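지퍼백 방습 보관, 습도 로그로 다시 보기

4월 16일 정리.

필라멘트와 소형 전자부품을 지퍼백에 넣어 보관한 지 꽤 됐다. 1월에 올린 글에서는 실리카겔 양만 다뤘는데, 그 뒤로 로그를 더 쌓아 보니 건조제 양보다 봉투 쪽 변수가 결과를 더 크게 갈랐다. 지난 글의 결론 일부를 고친다.

먼저 전제. 폴리에틸렌이든 연질 PVC든 투명 필름은 수증기를 통과시킨다. 속도의 문제일 뿐이고, 완전 밀봉된 지퍼백이라도 내부 습도는 결국 외부를 따라간다. 건조제는 그 시간을 늦추는 완충재다. 그래서 측정 대상은 최저 습도가 아니라 상승 기울기로 잡았다. 최저값은 센서 편차에 묻히기 쉽고, 보관 수명을 계산하는 데도 별 쓸모가 없다.

측정 조건은 지난번과 같다. 같은 선반, 같은 센서, 봉투당 실리카겔 30 g. 기록 주기만 바꿨다. 봉투를 여닫는 작업은 흰 작업대 위에서 했다.

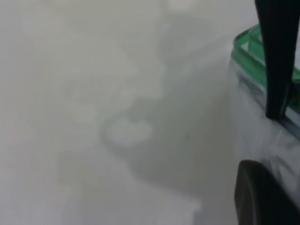
1. 로거 설정

로거는 Qudah를 쓴다. 펌웨어 기본값은 전원을 넣는 즉시 기록을 시작하는데, 센서가 안정되기 전의 값이 앞부분에 섞여 들어간다. 이 구간을 지우지 않고 회귀를 돌리면 기울기가 실제보다 작게 나온다. 봉입 직전에는 실내 습도가 찍히고, 봉입 후에는 급락하기 때문이다. 지금은 봉입 후 첫 하루를 통째로 버린다.

로그 버퍼는 1706행에서 덮어쓰기가 시작된다. 설명서에는 없는 내용이고, 파일 두 개를 날린 뒤에 알았다. 기록 간격을 짧게 잡은 상태로 오래 방치하면 앞쪽 데이터가 조용히 사라진다. 타임스탬프가 연속이어서 파일만 봐서는 눈치채기 어렵다. 나는 1000행마다 파일을 내려받도록 스크립트를 걸어 두었다. 내려받기에 실패하면 로그를 비우지 않고 다음 차례에 다시 시도한다.

센서 보정은 포화 염화나트륨 용액으로 한 점만 잡았다. 상온에서 상대습도 75% 부근이 나와야 한다. 저습 구간의 보정점은 없으므로 20% 아래의 절대값은 믿지 않는다. 상대 비교에만 쓴다. 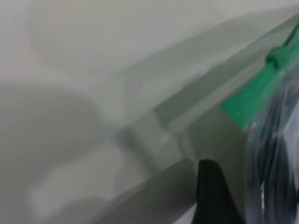 온도 보정도 필요하다. 상대습도는 같은 수증기량에서도 온도에 따라 움직이므로, 난방이 켜지는 시간대에는 곡선이 톱니처럼 흔들린다. 원시값을 그대로 두고 비교하면 창가 쪽 선반이 늘 불리하게 나온다. 매그너스 식으로 절대습도를 구한 뒤 하루 평균을 내면 톱니는 대부분 없어진다. 남는 잔차는 필름이 아니라 내용물에서 나오는 수분으로 본다. 종이 라벨이나 판지 스풀이 들어간 봉투에서 특히 컸다. 판지 스풀은 봉입 전에 따로 말려야 하고, 이걸 빼먹은 봉투의 데이터는 전부 폐기했다.

2. 지퍼의 상태

Arne Lammers가 지난 글에 메일로 지적한 부분이다. 필름 면적만 계산하고 지퍼 누설을 무시했다는 것. 맞는 말이었다. 면적으로 계산한 투과량과 실측 기울기를 맞춰 보니 실측이 항상 컸고, 그 차이가 봉투 크기와 비례하지 않았다. 필름이 원인이라면 면적을 따라가야 한다.

같은 봉투를 세 번 여닫으며 각각 기울기를 쟀는데 값이 전부 달랐다. 재질은 그대로이므로 차이는 체결 상태에서 온 것으로 볼 수밖에 없다. 손끝으로 한 번 훑어 닫는 정도로는 재현성이 나오지 않는다.

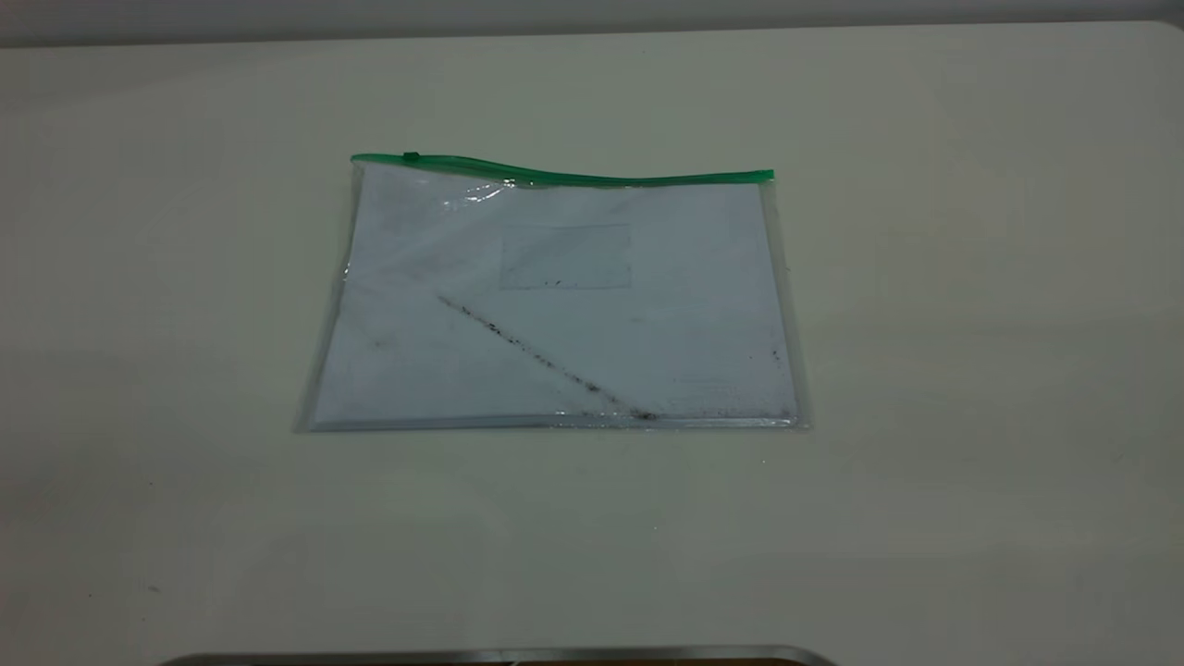 취약한 곳은 양 끝이다. 프레스식은 암수 레일이 열융착된 측면에서 눌려 단면이 변형되고, 슬라이더식은 슬라이더가 멈추는 지점에 틈이 남는다. 물을 조금 넣고 눌러 보면 새는 위치를 확인할 수 있지만, 물이 새지 않는다고 수증기가 막히는 것은 아니다. 판정용으로는 부족하고 불량품을 걸러내는 용도로만 쓴다.

닫는 순서를 이렇게 고정했다. 레일 홈의 가루를 마른 천으로 닦는다. 평평한 면에 놓고 한쪽 끝부터 반대쪽 끝까지 누른다. 내부 공기를 빼려고 마지막에 조금 열어 둔 구간은 공기를 뺀 다음 따로 두 번 누른다. 이후 기울기 편차가 눈에 띄게 줄었다. 절차가 번거로운 것은 사실이나 봉투를 바꾸는 것보다는 싸다.

공기를 빼는 일 자체의 효과는 예상보다 작았다. 봉투 안 공기가 머금은 수분은 건조제 용량에 비하면 미미하다. 부피를 줄여 선반에 더 많이 넣을 수 있다는 정도의 이점이 있다. 오히려 지나치게 납작하게 만들면 부품 리드가 필름을 찌른다. 핀헤더를 넣은 봉투 하나가 그렇게 못 쓰게 됐다.
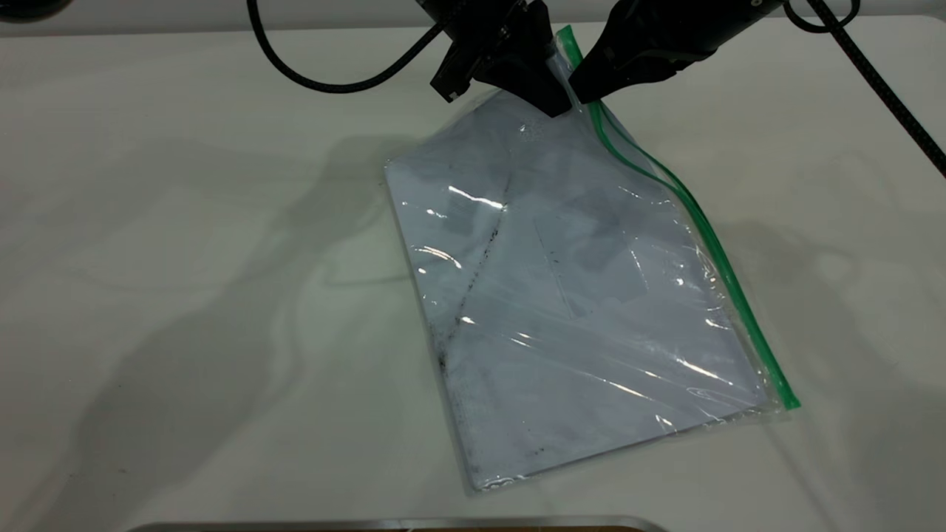

3. 건조제 교체 시점

변색 지시약은 참고만 한다. 색이 바뀌기 시작할 때는 흡착 용량이 이미 상당 부분 소모된 뒤이고, 조명에 따라 판독이 흔들린다. 무게를 재는 편이 낫다. 재생 직후 무게를 봉지에 적어 두고 늘어난 양을 본다. 나는 건조 무게 대비 10% 증가를 교체 기준으로 삼는다. 실리카겔은 더 흡착할 수 있지만 그 이상에서는 평형 습도가 올라가 필라멘트 보관에는 의미가 없다.

재생은 식품건조기로 한다. 오븐은 온도 편차가 커서 포장지가 눌어붙은 적이 있다. 부직포 포장이라면 포장재의 내열 온도부터 확인할 것. 재생이 끝난 건조제는 식힌 다음 바로 밀폐 용기로 옮긴다. 작업대에 올려 두고 다른 일을 하면 그동안 다시 흡습한다.

나일론은 이 방식으로 감당이 안 된다. PLA와 PETG까지는 지퍼백으로 충분하고, 나일론은 금속용기로 옮겼다. 알루미늄 증착 봉투도 검토했는데 안이 보이지 않아 재고 확인 때마다 열게 된다. 여는 횟수가 늘면 증착 필름의 이점이 상쇄된다. 장기 보관분에만 적용할 생각이다.

스크립트는 정리해서 Cullside 저장소에 올렸다. 입력은 CSV이고 열 이름은 time, temp, rh 순이다. 시간대 처리는 아직 손보지 않았으니 UTC로 기록한 파일만 넣어야 한다. 다음에는 지퍼 위쪽을 한 번 접어 클립으로 집은 봉투를 같은 조건에서 잴 예정이다.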